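Jul 8, 2020

OK, comet thread! I have slept very little and I'm full of coffee, so please forgive the typing. I saw Comet NEOWISE this morning with my own two eyes and I need to tell everyone.

Quick background if you've missed it: the comet went around the sun a few days ago, came out the other side in one piece (they don't all manage that, we've been burned twice this spring already) and now it's hanging low in the northeast before sunrise. You don't need a telescope. You do need to get up at a horrible hour.

I live on the south side of Isholm, where the northeast is all grocery store and parking lot lights. So the alarm went off, I put on a hoodie and two different socks and drove up to the pullout on Mukent Hill, where you can see clear down to the horizon.

Got there right at 4. There was one other car! I kept my distance, waved like an idiot, and a voice in the dark yelled "it's not up yet." That turned out to be Chiharu Kobori from the old astronomy night class. We hadn't seen each other since January.
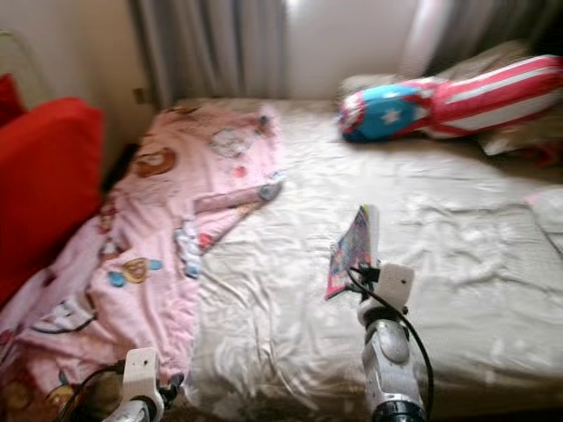
So we stood on opposite sides of the pullout and shouted at each other about comets. She'd been up there the morning before too and got nothing but cloud. Mine was my first try, which she did not find fair.

How to find it, for real now. Look northeast and find Capella. It's the bright one, a bit yellowish, and it'll be the most obvious star over on that side of the sky. From there drop your eyes down toward the horizon and slightly left. The comet is well below it, really low. If there's a barn in your way, move.

Venus is over in the east and it is blazing. It is NOT the comet. I say this with love because I got three texts this morning with pictures of Venus.

I started with binoculars, little cheap ones, and swept back and forth just above the tree line. First pass nothing. Second pass nothing. Third pass I yelled a word I won't type and Chiharu came running and then remembered she wasn't supposed to come running.

It has a TAIL. An actual tail, pointing up away from the sunrise, like in a picture book. The head looks like a star that somebody focused badly and then the tail fans out above it, kind of golden. I've seen a few comets in my life and they've all been gray smudges you had to squint at and take someone's word for. I didn't have to squint at this one.

Once I knew where it was I could put the binoculars down and still see it. Smaller and fainter, sure, but there. Give your eyes a while and keep your phone in your pocket. I checked mine for the time and had to start all over again.
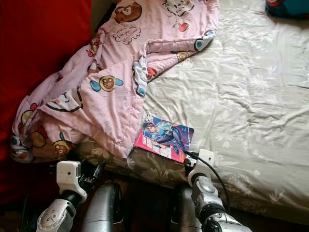
Things I'd pack next time, starting with something warm, even in July. It's cold up there when you're standing still and the grass was soaked, and I had a hoodie and bad socks. Take whatever you can grab on your way out. A crumpled pink quilt with teddy bear faces all over it is perfect for this, it's dark, nobody is grading you. Then a folding chair, a thermos, bug spray. I had none of those and I have the bites to prove it.

A red flashlight is nice too. I used a bike taillight with the blinking turned off. Mostly turned off.

Pictures! I took 18 and kept 2. The phone ones are mush. The good ones came from my old camera on a tripod, lens zoomed about halfway, focus set by hand on Venus, then a few seconds of exposure with the self-timer so I wasn't poking it. If the stars come out as little dashes your exposure is too long, cut it down. If everything comes out orange, the sun's winning and you should have been there earlier.

Somebody already asked about the tracking mount, yes, I own a Pukex, no, I didn't bring it. It takes me forever to line up in the dark and the comet window is short. By the time I'd have been done swearing at it the sky would've been bright blue. Tripod is plenty.

Daichi Arai drove a 153 mile round trip out to Mizuno Flats because he wanted a perfect horizon, and he got one, and he also got fog. He's going again tomorrow. I told him about Mukent Hill and he hasn't answered me yet.

About timing. Too early and it hasn't cleared the horizon, too late and dawn washes it out. We had our best look well over an hour before sunrise and could hang on to it in binoculars for a good while after that. Look up your own sunrise time and count back. And the moon's still big and bright but it's over on the other side of the sky, so it didn't bother us much.
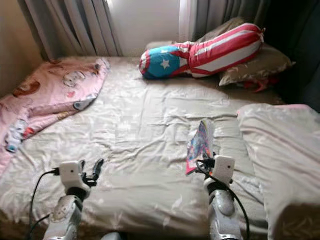
A few of you asked if you can just do this from home. Maybe! It comes down to which way your house faces and what's in front of it. If you've got a window up at the head of the bed like that one, sheet all wrinkled and still calling your name, work out which direction it looks before you set the alarm. North to northeast with a low horizon, you've got a shot at it. Anything else and you'll have to put shoes on. Turn off every light in the room and open the window if you can, glass does weird things to binoculars.

Also please don't sweep toward the sunrise with binoculars once the sun's about to come up. Stop before it does. Your eyes are worth more than a comet.

For the people who simply will not get up: you may get your chance. It's moving over into the evening sky later this month, below the Big Dipper in the northwest after sunset. Higher up, more civilized hours. The catch is that comets fade when they feel like it and it'll be heading away from the sun by then, so it could be dimmer. I wouldn't wait if your sky's clear tomorrow.

And it won't be back for thousands of years, so there's that.

Bonus stuff while you're out: Jupiter and Saturn are close together over in the southwest before dawn, and Mars is up too, off to the south and east of them, very orange. Chiharu had her small scope on Saturn and told me the rings looked great. I couldn't go look. I stood there and was told about it, from across a parking area.

I'm going back up tomorrow if the clouds behave. If you see it, send me your pictures, even the mushy ones. Tell me where you were and what you used. No more Venus please.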